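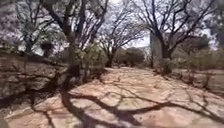 # Can you really tell the time from a shadow?

People love to say that explorers could look at a shadow and know the time. Maybe some could. But before you believe it, ask a few awkward questions.

The first one is easy. What is a shadow? It's a patch where something has blocked the light. Branches over a sunny path make long dark lines on the ground, and thinner lines where the twigs are. There's no clock in there, only missing sunlight.

So where does the time come in? The Earth spins, so the sun seems to cross the sky, and shadows swing the other way. In one hour the Earth turns 15 degrees. That part is solid, and people have measured it over and over.

## Now the doubtful bits

**"The shadow is shortest at 12 o'clock."** Is it? Your clock is set to match everyone else in your time zone, even if they live 700 kilometres away. The sun doesn't care about time zones. Where you live, the shortest shadow might come well before 12 or well after it. Daylight saving shifts it by another hour.

**"A long shadow means it's late."** Or early! Shadows are long at both ends of the day. They're also longer in winter. In Melbourne, a July shadow at lunchtime is much longer than a January one.

**"Any stick will do."** A crooked stick on a slope gives you a crooked answer. My old Prakton garden sundial was wrong all summer, and the label said it was "accurate anywhere". I don't think whoever wrote that had tried it anywhere.

## Check it yourself

You'll need a straight stick, flat ground, 4 pebbles and a sunny day. Don't look at the sun, even for a moment.

1. Push the stick in so it stands straight up.
2. Put a pebble at the tip of its shadow.
3. Wait half an hour and add another pebble. Keep going until you've used them all.
4. Measure the gaps between the pebbles with a ruler.

Are the gaps the same? Try it again 2 weeks later, at the same times. If your pebbles land in different spots, have a think about what has changed, and don't take my word for it either.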